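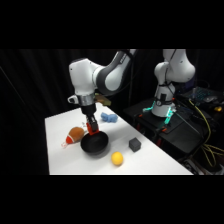 Black frying pan, white tabletop.

Typing Up Your Recipe Binder in Word: Tips That Save Time

Posted January 30, 2021 in Kitchen Tips

I finally finished typing up the family recipes, all 132 of them, and I love how the binder came out! Most of the work was plain typing, but a handful of Word features made the rest go so much faster. The menu names are from Word on a Windows computer, so yours may look a little different.

Use a heading for every recipe name
Click anywhere in the name, then choose Heading 1 on the Home tab. If you don't like the big blue letters, right-click Heading 1 and pick Modify. Change the font once and every recipe changes with it. I still get a kick out of that.

Let Word build the contents page
Put the cursor at the top of the document, go to References > Table of Contents and choose a style. Every recipe shows up with its page number. After you add more, click the list, press F9 and choose Update entire table. (I typed my first contents page by hand. It took a whole evening and was wrong by breakfast.)

Start each recipe on a new page
Press Ctrl+Enter before the recipe name. Please don't hold down the Enter key until you reach the next page! Add one line to the soup and everything after it slides down. You can also set it for good: modify Heading 1, then Format > Paragraph > Line and Page Breaks, and check Page break before.

Leave room for the holes
Go to Layout > Margins > Custom Margins and type 0.5" in the Gutter box. If you print on both sides, set Multiple pages to Mirror margins, and the extra space will switch sides on the back of each sheet.

Fractions and degree signs
Type 1/2 or 1/4 followed by a space and Word swaps in the small neat fraction. It won't do 1/3, so use Insert > Symbol for that one. For the degree sign, hold Alt and type 0176 on the number pad.

Line up the ingredients
A table with 2 columns beats tapping the space bar, every single time. Amounts on the left, ingredients on the right, then Table Design > Borders > No Border to hide the lines. My Hutonham bean bake has a very long list, and it finally looks tidy.

Find and fix
Ctrl+H opens Find and Replace. I had "tbs", "Tbsp" and "T." all over the place. Check Match case and Find whole words only before you replace anything, and go one at a time with the short ones.

Before you print
Print a single page first and put it in the binder to check the margins. My whole stack ran to 270 pages, so I was very glad I did! Then save a PDF copy with File > Save As and send it to anyone who keeps asking for the plum cake.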